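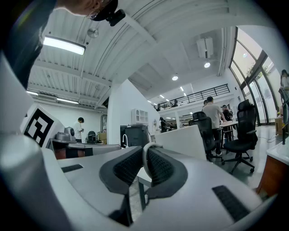
Hand-held gripper, view from its own camera. Black mesh finger pads in the middle, marker panel at far left.

Skukthorpe hand-held gripper set - README / data card, with fault notes

READ THIS FIRST if you already pulled the set before the June rebuild. 17 episodes are bad and a lot more are suspect. Details under "Marker fault". Don't train on the old index. Delete it, grab the new one.

What's in the set

402 episodes recorded with the Vetier hand-held gripper. One operator per episode, gripper carried by hand. Short pick and place tasks, plus walking segments between work areas. Each episode folder has:

video from the gripper camera
finger opening, one value per video frame
gripper pose in room coordinates
pose quality value (0 to 1, see below, do not trust it in old files)
a short text note from the operator, sometimes blank

Tasks are in tasks.txt. Naming is not consistant between early and late episodes, sorry. "cup_shelf" and "shelf_cup" are the same task. "move_misc" is whatever the operator felt like moving.

Recording was done in a shared open office and shop area, people at work in it the whole time. Tall windows down one side, daylight plus ceiling lights, so exposure jumps when the gripper turns toward the glass. People show up in the background of plenty of episodes.

Marker fault

What happened, short version. The side housing carries a white panel with a square black and white marker on it. The pose pipeline (Naden, our in-house tracker) uses that marker to tie the camera to the gripper body. Camera is supposed to see the panel at the same place in every frame. If the panel sits where the calibration says it sits, pose is good. If it doesn't, every pose in the episode is off by a fixed rotation and you will not notice by watching the video.

On one of our grippers the panel worked loose. Two screws behind it, one backed out, the other one held just enough that the panel didn't rattle. It tipped a few degrees and stayed there. Looked fine. The marker on these grippers is tilted relative to the camera anyway so a bit more tilt doesn't jump out at you.

Naden did complain. It logged a calibration mismatch warning at the start of each affected episode. The warning went to a log file that was being overwritten on every new recording, so by the end of a session only the last warning was left. Then the pose quality value was computed AFTER the bad calibration was accepted, so it came out high. Bad poses marked 0.97, 0.98. That part is our fault and it's the part that cost the most time.

How it was found

Replay on the Galbraith bench arm. Policy trained on the set kept closing its fingers to one side of the object. Always the same side. First guess was the arm calibration, redid it, no change. Second guess was latency. Lost days on latency. Finally somebody plotted finger midpoint against object position for all episodes and there were two clumps instead of one. Second clump was all one gripper.

There was also one safety event during this. Replaying a bad episode, the arm came in rotated, missed the object and pressed the fingers into the bench top. Force limit tripped and the arm stopped. No one hurt, nobody was inside the guard line. One finger pad torn at the border and swapped out. After that all replay was done at 10 percent speed with a hand on the stop button until the set was cleaned. Still the rule here for any episode that hasn't passed check_panel. Please do the same on your end.

Which episodes

Confirmed bad: 17, listed in bad_panel.txt. Removed from the index. Files are still in the archive for anybody who wants to study the fault, under /quarantine.

Suspect: everything else from the same gripper, unit 3. Marked suspect=1 in the index. Panel angle drifts over these, small at first. We re-ran pose with a per-episode panel fit and most come out usable, but treat them as lower grade. No suspect episodes in the test split.

Clean: all other units. Checked the same way, no drift found.

What changed in the rebuild

Panel angle is now estimated fresh per episode and stored in panel_fit.json
check_panel script added, run it on anything you record yourself
recording refuses to start if the fit is outside tolerance (it used to warn and carry on)
logs are kept per episode, not overwritten
pose quality now includes the panel error. Old and new values can't be compared, don't mix them
hardware: thread lock on both panel screws, plus a paint line across panel and housing so you can see if it moved

Running the check

check_panel --episode path_to_folder

Prints ok, drift or fail. Drift means use with care. Fail means don't replay on hardware, period. Takes a few seconds on short episodes, longer on the walking ones. Needs the raw video, it will not work on the downsized copies.

If it prints "no marker" the panel was out of view or blown out by light. Happens near the windows. Not the same thing as fail. Try --start with a later frame.

Before each recording session

Paint line lined up, both sides
push on the panel with a thumb, should not move at all
wipe the marker, fingerprints on the black squares do matter
look at both finger pads for tears along the border
open and close fully a few times, listen for grinding
record a throwaway episode, run check_panel on it, then start for real

Repeat if the gripper gets dropped or knocked. Yes, even a small knock. Our best guess is that unit 3 was bumped on a cabinet corner but there's no record of it, so a guess is all it is.

Other known problems

Finger opening lags video slightly in early episodes. Use the lag_ms field, it was measured per unit.
Glare on the housing in bright daylight. Tracker copes, some segmentation models don't. Pale housing against pale floor doesn't help either.
Pose jumps when the camera faces the windows for more than a second or so. Flagged as jump=1.
A handful of episodes end before the object is released. Marked truncated. Fine for reach training, not for place.
Notes field has typos in it. Leaving them.

Use

OK for: imitation learning, pose tracking tests, fault detection work (the quarantine folder is good for that, we'd like to see more people try).
Not OK for: anything that tries to identify people in the background. Also not as the only training data for a robot working close to people. Too few episodes, one site, and see all of the above.

Faces were blurred with an automatic pass and then spot checked. If you find one that got through, send the episode number and a timestamp and it comes out of the next build.

Versions

v1 - first release, April 2020. Bad panel episodes included. Withdrawn.
v1.1 - index only, confirmed bad episodes dropped. Pose quality still wrong. Withdrawn too.
v2 - June rebuild. Use this.

Still to do

refit the early walking segments, the panel fit is noisy there
merge the duplicate task names
write up the replay stop properly, with the force plot
spare panels for the other units are on order, swap them when they come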